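Open Day at the Stoladside Reuse Works

I had been meaning to visit Stoladside for years, and on February 9, 2018 I finally got on the bus from Cernlow with my notebook, two sandwiches and far too many questions. The works is in an old thread mill beside the canal, and once a year they let the public walk through almost the whole of it.

Our guide was Biljana Obradović, who started on the sorting floor when the place had only 3 benches. There are 40 now! She took us first to the loading dock, where office equipment comes in from schools and town halls all over the county. Everything gets weighed on an enormous old mill scale (I asked to stand on it and was allowed). Then it goes upstairs, by way of the original freight hoist, to be checked and sorted.

I loved how much of the mill has been left alone. The iron columns still carry their painted row numbers, and the floorboards are dark with a century of machine oil. On the second floor the windows look straight down on the lock, and two narrowboats came through while we were there.

Computers take up only one part of the building, but it was the part the kids in our group wanted most. Good parts are saved one by one, right down to the processor, a bright metal square smaller than a cracker. 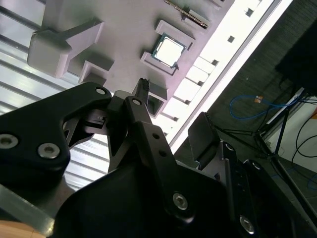
Lunch and the Mill Museum

The canteen does a bean soup that I would happily ride the bus for again. I shared a table with Senad Pavlović, who repairs chairs on the ground floor and told me about the flood that shut the mill for 19 weeks. You can still find the water line by the back stairs — it came up to my shoulder.

After lunch we saw the little museum, with its bobbins, pay books and a wonderful photograph of 187 mill hands lined up on the towpath in their Sunday hats. I could have stayed there all afternoon. Then came a quick loop back through the computer section, where a Dell desktop was open with the frame over its processor socket raised. 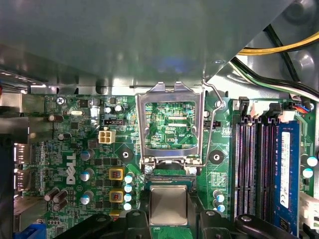 By then the light was going and the shop was about to close, so I hurried down and bought a desk lamp and a box of odd wooden bobbins for my sister. She wants to make candle holders out of them. The next open day is in November, and the Vlachou bakery across the bridge stays open late for it. Get the walnut rolls if there are any left, and sit on the left side of the bus going home for the best view of the locks.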